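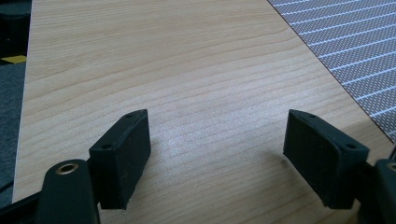
Clendby workshop sets out new care routine for hand-held gripper

7/16/26

The Clendby training workshop has introduced a written routine for the care and adjustment of the hand-held two-finger gripper used at its tabletop handling station. The routine took effect this week and applies to all staff and trainees who use the tool.

The gripper, known in the workshop as the Sandus, is carried by an operator and used to record handling tasks at table height. The recordings are then used to prepare the same tasks for the fixed arm in the adjoining bay. Any change in the way the fingers meet is carried through to the arm, and the workshop has decided that the tool should be checked to the same standard as the arm itself.

Responsibility for the station rests with Esko Sjöberg, who drew up the routine with Haruto Tsuchiya of the maintenance section. Until now, adjustments had been made by whoever was using the tool and were not always written down. A review carried out in November found that the two finger pads had been changed at different times and with screws of different lengths, and that the closing position had moved as a result.

Under the new arrangements, the pads are treated as a pair. Each is a black block fixed with two screws, and both blocks are to be removed, inspected and refitted together. If one is worn, both are replaced. The screws are to be started by hand, brought up evenly in turn, and tightened fully only when the inner faces have been closed against a flat gauge. Operators are asked not to tighten one screw fully before the other has been seated, as this can turn the pad slightly on its mount.

Light dust and surface specks are to be removed with a dry, lint-free cloth. Solvent is not to be used on the pads. Where a mark remains after cleaning, it is to be noted on the station card and looked at again at the next inspection. A pad need not be replaced for surface marks alone, provided that the gripping face remains flat and the edges have not broken away.

The routine also covers the brass-coloured inserts in the finger arms. These are to be wiped clean and checked for movement with the fingers fully open and again with the fingers fully closed. Any looseness must be reported to Mr Tsuchiya before the tool is used again. The inserts are not to be pressed, glued or turned at the station. The workshop holds a spare pair of arms for use while repairs are carried out.

A full inspection will take place after every 400 recorded tasks, or sooner if an operator reports a fault. A shorter check is to be made at the start of each session. It consists of opening and closing the fingers 12 times, confirming that they move freely over the whole range, and comparing the closed position with the mark on the gauge. If the difference is greater than one division of the gauge, the session does not begin until the pads have been reset.

The setting of the table forms part of the same procedure. The wooden top is to be cleared and wiped before the first task, and the lined mat placed against the stop so that its lines run in the direction shown on the station card. Operators are to leave open table in front of the fingers when the tool is first started, and to begin with nothing held between the pads. The position of the lamps is not to be altered during a session. Where glare on the table is found to be troublesome, it should be reported, and the lamps will be adjusted before the next session begins.

Daichi Oshima, who supervises the trainees, said that the routine would make faults easier to trace.

"We had good records of the tasks and poor records of the tool," Mr Oshima said. "When a grip failed on the arm, we could find the recording within minutes, but we could not say which pads had been fitted when it was made. That information will now be kept with the recording."

Each pair of pads has been given a number, which is entered on the station card and in the session record. Pads that have been withdrawn will be kept for three months in the maintenance store, so that they can be compared with recordings made while they were in use. After that time they will be disposed of with other workshop waste.

The first full inspection under the routine was carried out by Takumi Arai. Both pads were removed and refitted, one screw was replaced, and the closing position was reset. Mr Arai also recommended that the gauge be kept in a covered tray at the station, in place of the shared tool drawer. This recommendation has been accepted.

The gauge was made in the workshop from a drawing supplied by Koyama, which also provides the replacement pads. A second gauge has been ordered and will be held in the maintenance store as a reference. It is not to be used for daily checks.

The workshop's records show 692 tasks made with the tool before the pads were paired and numbered. These recordings will be kept, but they have been marked to show that the condition of the pads is not known. Mr Sjöberg will decide which of them should be made again, beginning with the tasks that call for small or thin items to be picked up from the bare table.

Short training sessions on the routine will be held at the station for groups of no more than 3. Staff who have not attended may continue to use the tool, but may not change the pads or reset the closing position. Trainees must have their first full inspection signed by a member of the maintenance section.

Copies of the routine and blank station cards may be obtained from Tatsuya Tanabe at the workshop office. Requests for replacement pads, screws or cloths should also be sent to Mr Tanabe, with the number of the pair at present fitted to the tool.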